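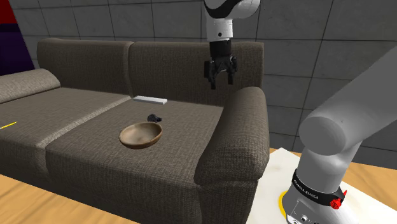 Zusach has reset the simulated arm cell it uses to rehearse household pick tasks, after small parts began slipping at the grip stage. Deisy Henao, who maintains the cell, re-entered the base position and cut closing speed by almost 30 per cent. 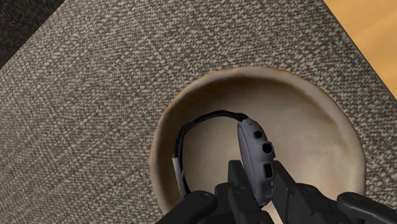
The hearing aid task now runs with a lower contact force – its thin cable had been upsetting the collision check. Each change is tested over 200 runs before release. Henao's next job is the wrist offset, last set in August. The cell settings are kept under the name Flavum.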